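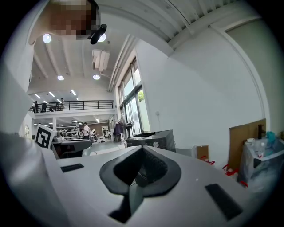 Hallen sind hoch. Warum eigentlich?

Kennt ihr bestimmt: Man kommt in so eine große Halle rein und guckt erst mal nach oben. Balken, Rohre, Lampen. Zu Hause ist die Decke einfach weiß und fertig. In der Halle sieht man, wie das Haus gebaut ist.

Also der Reihe nach.

Die Balken. Die tragen das Dach. Ein Dach ist schwer, und im Winter liegt vielleicht noch Schnee drauf. Die Balken leiten das Gewicht zur Seite, in die Wände oder in die Stützen, und von da runter in den Boden. Probiert es mal mit zwei Bücherstapeln und einem Lineal. Radiergummi in die Mitte legen, dann noch einen. Das Lineal biegt sich. Jetzt das Lineal hochkant stellen (festhalten!) – biegt sich fast gar nicht mehr. Deshalb sind Balken oft höher als breit.

Der Balkon drinnen. Heißt Galerie oder Zwischengeschoss. Praktisch, wenn man oben viel Luft hat und unten keinen Platz mehr. Und man kann runtergucken. Ohne Geländer geht das natürlich nicht! Die Stäbe stehen eng, damit kein Kind durchrutscht. Draufklettern verboten, auch wenn es juckt.

Der Kasten an der Decke. Klimaanlage. Warme Luft steigt nach oben, kalte sinkt nach unten. Kommt die kühle Luft also von oben aus den Schlitzen, fällt sie ganz von alleine zu uns runter. Im Winter ist es blöd, da sammelt sich die Wärme oben und unten hat man kalte Füße.

Die Rohre. In einem Rohr kann Wasser sein, Luft oder Kabel. Von außen sieht man das oft garnicht. Liliana Morelli aus unserer Redaktion hat als Kind gedacht, in allen Rohren wäre Limonade. War leider nicht so.

So, und jetzt runter auf den Tisch. Da steht nämlich auch oft was Spannendes.
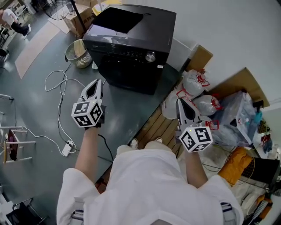
Eine Mikrowelle macht Essen warm, ohne Flamme und ohne glühende Platte. Wie geht das? Im Gerät entstehen Wellen, so ähnlich wie Funkwellen. Sehen kann man sie nicht. Die bringen die winzigen Wasserteilchen im Essen zum Wackeln. Ganz schnell, hin und her. Und wo viel gewackelt wird, da wird es warm. Reibt mal eure Hände fest aneinander, dann merkt ihr, dass aus Bewegung Wärme wird.

Darum wird Suppe heiß, da ist viel Wasser drin. Der Teller wird meistens erst warm, weil das Essen draufliegt. Vorsicht trotzdem, Topflappen nehmen!

In der Tür steckt ein Metallgitter mit klitzekleinen Löchern. Licht passt durch, die Wellen sind dafür zu groß. Also kann man reingucken und die Wellen bleiben drin. Geht die Tür auf, ist sofort Schluss mit Wackeln.

Noch drei Regeln, schnell:
Kein Metall rein. Keine Gabel, keine Alufolie. Kann Funken geben.
Kein Ei mit Schale. Das platzt. Sauerei.
Lüftungsschlitze frei lassen, also nichts drüberhängen, wenn das Gerät läuft.

Und die Kabel? Der Strom kommt aus der Steckdose, durchs Kabel, ins Gerät. Eine Steckdosenleiste macht aus einer Dose mehrere. Aber der Strom wird dadurch nicht mehr! Eine Mikrowelle braucht viel, die bekommt am besten ihre eigene Steckdose in der Wand. Kabel nicht knicken, nicht dran ziehen, immer am Stecker anfasen. Und Leisten nie hintereinander stecken, dabei können sie zu heiß werden.

Zum Ausprobieren: Schaut am Freitag in der Turnhalle mal nach oben. Wo laufen die Balken lang? Wo kommt die Luft rein? Malt es auf und bringt das Blatt mit.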